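Automatización del trabajo en Zamik

La automatización del trabajo en Zamik es el proceso por el cual esta empresa de empaquetado de alimentos, con sede en Barbosa, introdujo brazos robóticos en sus líneas de clasificación y recogida. El proceso empezó en mayo, en la nave de Erkow, y afectó a 15 puestos de un total de 800 empleados.

Antecedentes

Antes de la automatización, los paquetes pequeños se recogían a mano y se colocaban en cajas por turnos de seis horas. Un estudio interno dirigido por la ingeniera Quyên Châu registró 1081 recogidas en un solo turno. El mismo estudio señaló las molestias de muñeca como la causa más frecuente de baja en esta sección.

Funcionamiento

Los brazos utilizan pinzas de dos dedos, y aprenden de demostraciones que realizan las personas con una pinza de mano. El envase flexible es el caso más difícil, porque se dobla al cerrarse los dedos y su superficie refleja la luz. Por este motivo, las demostraciones se hacen también fuera de la nave, en viviendas y sobre mesas con otros objetos.

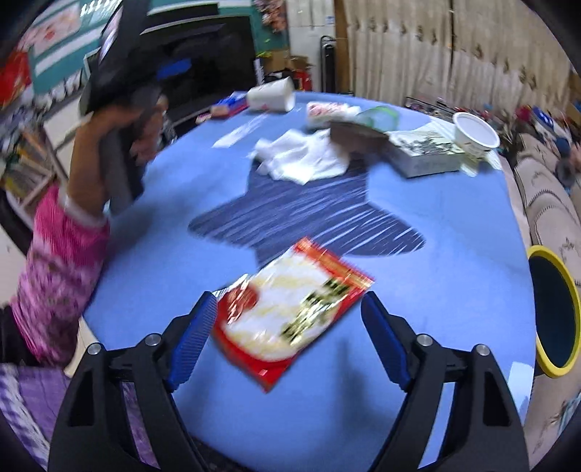 Pinza de mano con almohadillas azules junto a un envase de alimento, sobre una mesa con una estrella impresa.

Cambios para el personal

De los 15 puestos afectados, seis pasaron a la tarea de demostración y los demás a supervisión y control de calidad. La demostración exige menos fuerza, pero más atención: el operario debe acercar la pinza despacio y repetir el gesto desde ángulos distintos. Rogério Siqueira, representante de los trabajadores, pidió que esta tarea tuviera categoría profesional propia — hasta entonces se pagaba como manipulado simple. La categoría fue reconocida el 14 de noviembre de 2023.

Quedó sin resolver la cuestión del ritmo. En la línea manual lo marcaba el grupo; en la línea con brazos lo marca el programa Edton, que reparte los paquetes entre las estaciones. Los supervisores pueden detener la línea, pero no pueden cambiar su velocidad.

Véase también

Pinza robótica
Aprendizaje por demostración
Ergonomía laboral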